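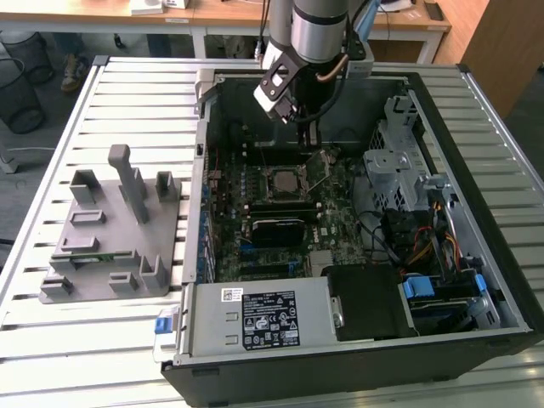
The replacement of a processor in an office computer is among the commonest jobs at Kerno, the refurbishment workshop that handled 1706 desktop machines in its last working year. It is also the job that the workshop has chosen for its trial of automated repair, now in its second stage. For the trial, the computer is laid on its side on a slatted metal platform with the side panel removed, and a robot arm reaches down into it from above. A grey printed plate with holders and slots stands to the left of the case. Soudabeh Bahrami, who leads the trial, spoke to the Climia newsletter in July about what the equipment can do and what remains beyond it.

Ms Bahrami was asked first whether a machine could at present take over a technician's bench. "No, and we have told our staff so in writing," she said. "It can carry out certain steps of certain jobs, under supervision. A technician moves between thirty small tasks in an hour without being told where one ends and the next begins. We are working on a few of those tasks, one at a time."

The steps selected for the trial are the opening of the socket lever, the lifting of the processor, its placing in a holder and the return of a processor to the socket. Each was chosen after a review of bench records by Othmane Ezzat, the workshop's senior technician, who has 22 years of experience in computer repair. Mr Ezzat said that he had at first argued for something simpler.

"I suggested memory modules," he said. "They go in straight and they click. A processor must be lowered flat, the right way round, and on many boards there are fine pins under it that bend if you so much as brush them. Ms Bahrami's view was that if we only tried the easy things we should learn very little about the hard ones. I have come round to that, although I still think memory would have been a kinder start."

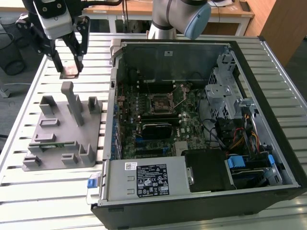
On the question of speed, both were cautious. A practised technician at Kerno needs 48 seconds to open a socket, remove the processor and set it down. The arm's time for the same sequence was 156 seconds at the last review. Ms Bahrami said that she did not regard the difference as the main concern.

"If it were slow and dependable, we could make use of it tomorrow," she said. "It could run in the evening, when the benches are free. What matters to us is how often a person must step in. At present that is too often for the equipment to be left alone, and we do not leave it alone."

Mr Ezzat explained that the greatest difficulty lay in judging force. The retention lever on a socket is thin and springs upwards when it is freed, and the amount of push required differs from one board to the next. "My thumb knows when a lever is about to give," he said. "I could not tell you how. That makes it awkward to write down for somebody else, whether the somebody is an apprentice or a machine."

Cables present a further problem. The inside of a used office computer is seldom tidy, and a power lead that was clear of the board in one case may lie across it in the next. Technicians move such leads aside with the back of the hand. In the trial, they are still moved by a member of staff before the arm begins.
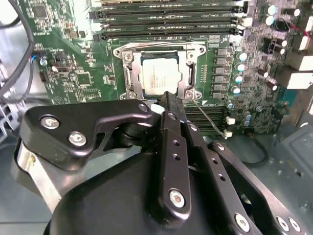 Gripper at the processor socket of a desktop computer during the Kerno trial.

Tahmineh Talebi, who represents bench staff at the workshop, was present for part of the interview. She said that members had raised questions about jobs when the trial was announced and that management had agreed to share the results of each review with them. "People wanted to know what it was for," she said. "Most would be glad to see the back of processor removal on a large batch. It is hard on the wrists and the eyes. They would be less glad to become minders for a machine that stops every few minutes, and we have put that to Ms Bahrami."

Ms Bahrami accepted the point. She said that no change to staffing was planned in the present stage and that any later proposal would be discussed with Ms Talebi's members before a decision was taken.

She was asked, finally, about work in the home, where interest in robots has grown. She replied that a workshop was in many respects the easier place. "We decide where the case goes, we decide where the plate goes, and we can keep the floor clear," she said. "A kitchen drawer is a good deal less obliging. I should expect help with narrow jobs on the shop floor well before I expected anyone's cupboards to be put in order."

The next review is due in the autumn. It will cover the return of the processor to the socket and the closing of the lever, which Mr Ezzat will continue to check by hand on every board.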